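Home | Politics | Courts | Features | Archive

Tuesday, May 8, 2018
By the Courts Desk

Nine votes and a boundary line

The recount in Cargate ward took less than a day. The argument over who should have been allowed to vote there has lasted since March and is now before the election tribunal.

The declared majority was nine, from 3,589 ballots. The losing candidate's petition does not dispute the count. It says that 213 people on the Cargate register live on the Midtbø side of the boundary, which was redrawn before the poll, and should have voted in the neighbouring ward.

The law on this point is narrow. A register is treated as final once it is published, and a mistake in it does not by itself undo a result. The petitioner must show that the mistake broke the rules on how the election was run, and that it could have changed the outcome.
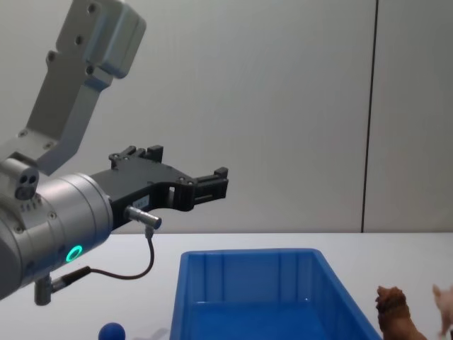
The second test is the easier one to meet. With a margin of nine, a small share of the disputed votes would be enough. The first is harder. The returning officer used the register supplied to her, and her lawyers say she had no power to alter it on polling day.

Much therefore depends on the boundary order itself. It describes the line by reference to the old Prinus works, where the road has since been moved. One map puts the flats behind the works in Cargate – the other puts them in Midtbø. Both were in use at the council offices when the register was drawn up.

The tribunal has asked for both maps and for the dates on which each was issued. It may confirm the result, order a fresh poll or refer the meaning of the order to a higher court. Until it rules, the sitting member keeps the seat and may vote in full council.

Last updated: 16:40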